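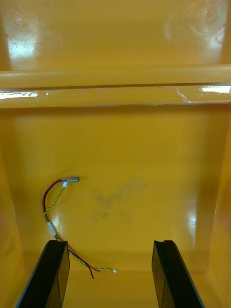

Week 4 handout: Reading a vendor's pitch
Bring this to the Saturday lab. The Venik brochure is on the course page.

Our case is the Venik kit, sold by Jornska as a ready-to-run picking cell for small shops. You get an arm, a two-finger gripper, a wrist camera and a year of the Frota software. The list price is $2,241 a month on lease. Freight and the bench are extra, and the brochure keeps that for the last page.

What the brochure claims

"Handles any small part." Any is a big word. Ask for the list of parts they tested. Ours named 9, and all but one were stiff blocks or tubes. Wired parts weren't on it.

"900 picks an hour." Ask what counts as a pick. In the fine print, a pick is the fingers closing on something. Placing it where it belongs is a separate figure, and they didn't print that one.

"No training needed." See the training fee in the price schedule.

Why wired parts are a fair test

A small sensor with its leads on is ordinary stock in a repair shop. The body is easy enough to aim for. The leads are the trouble: they bend differently every time, they can end up under a finger, and a gripper that grabs a lead may still log a good pick. A glossy bin makes it harder again, as glare can look like an edge to a camera. Clear tape does the same. If a vendor offers to swap your bin for a matte grey one before the demo, say no thanks, or at least write it down.

Compare with Druson

Druson sells by the hour and sends an operator along. It's dearer on paper. Their quote does say what happens after a failed pick (a person fixes it, and you pay for the time). Jornska's quote is silent on this. I don't favour either one yet, and you shouldn't pick a side from brochures alone.

For your write-up

Choose one claim. Rewrite it so that it could be proven wrong. Then describe the trial you'd run, including the part, the bin, the lighting and who gets to say stop. One page, due before the April break. Marks come off for quoting the brochure as evidence.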